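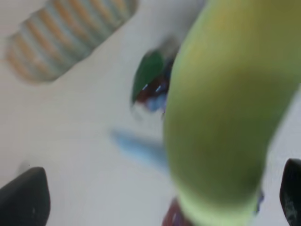
Ticket 539: Wrist view too soft to label during close grasps
Site: Stitville bench, cell 2
Opened by: Danang Halim
Assigned to: Do-yoon Woo
Project: Cumia tabletop pick and place
Status: Closed, with one follow-up
Last edited: 2023-12-30

Reported problem

Danang: Reviewers keep sending back episodes from the Cumia set with the note "object not identifiable." I went through the batch and they have a point. Once the wrist gets close, whatever is nearest turns into a big soft patch of color and the reviewers each call it something else. One wrote banana, one wrote toy, one wrote "green thing," which I kind of love, but it can't go in a label field. Out of 40 episodes in the batch, 17 came back. I'd like to know if this is a camera fault or if our labeling rules need work.

Replies

Do-yoon: Great one to dig into, thanks for writing it up so clearly! First guess is the lens. Before I touch anything, can you tell me whether the picture is soft at every height, or only when the wrist is down near the table?

Danang: Only down low. Pull the arm up to the home pose and the print on the test card is readable.

Do-yoon: Good, then I don't think anything is broken. The Kandasamy mount has a fixed-focus camera and ours was set for the home pose. Anything right in front of the fingers is going to be soft. Let's still go through the whole list so we can rule things out properly.

What we checked

1. Lens surface. Wiped with a dry lens cloth, arm parked and drive power off. No change in the close-up view.

2. Mount screws. All snug. Danang pushed on the housing with a fingertip and it didn't shift.

3. Exposure. The auto setting was letting the shutter run long under the bench lights. We locked it shorter and the smearing during moves got much better – really nice to see. Close objects are still soft with the arm standing still, so that was a second problem sitting on top of the first.

4. Focus ring. Still on its paint mark. We left it alone. If we refocus for the fingertips we lose the rest of the table, and the Trillonitz planner needs the table.

5. Close approach, long item. What the reviewers get at this range is a long yellow-green shape that could be a banana, with a finger on either side of its lower part. No stem, label or sticker to go by. You can't tell from the one view if the fingers have closed or are about to.
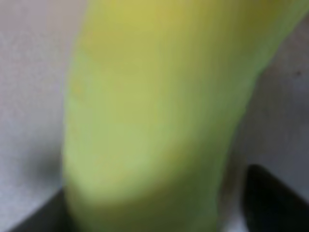 6. Second view. The overhead camera was recording in every returned episode, but the review page only loads the wrist stream by default. Danang found the checkbox. Hooray for Danang.

Cause

Two things. Long exposure was smearing the moving shots, and our label rules asked reviewers for an exact object name from a view that can't always give one. The rules page said "name the object" and stopped there, so people guessed. I wrote that page, so that part is on me.

Rules we agreed on

These go on the Stitville bench page and apply to Cumia from the next batch. I'm really happy with them – they're short enough that people will read them.

Name only what you can tell. If the wrist view gives you color and shape, write color and shape. "Long yellow-green object" is a perfectly good label.

Look at the overhead view before you write an exact name, and tick the box saying which view the name came from.

Don't mark a grasp as held from a single wrist still. Use the gripper width in the log together with the next few seconds of video.

Keep soft episodes in the set. Tag them near-blur and let the people training on the data decide what to do with them. We were about to throw out 17 good runs!

If an item is mostly hidden behind another one, tag it partial. A sliver of color doesn't need a name.

Shutter stays locked. Changing it means a note on the ticket and a fresh test card recording, same day.

Nobody reaches into the cell to clean a lens with drive power on, even if the arm looks parked. Not new, but I'm repeating it here so it sits next to step 1.

Result

Danang: Ran another 40 with the shutter locked and both views loading. Three came back, all for a typo in the bin name, none for the object field. The reviewers like the near-blur tag a lot. One of them asked if it can have a keyboard shortcut.

Do-yoon: Yes it can! N was free, so N it is. Refresh the review page and it should be there.

Danang: Works here.

Follow-up

Relabel the 17 returned episodes under the new rules. Danang has them, due before the January batch opens. Old labels stay in the history column, please don't overwrite them. I'll send the rules page over to the Trillonitz group as well, as their review form has the same "name the object" line in it.

Closing this one.
Do-yoon Woo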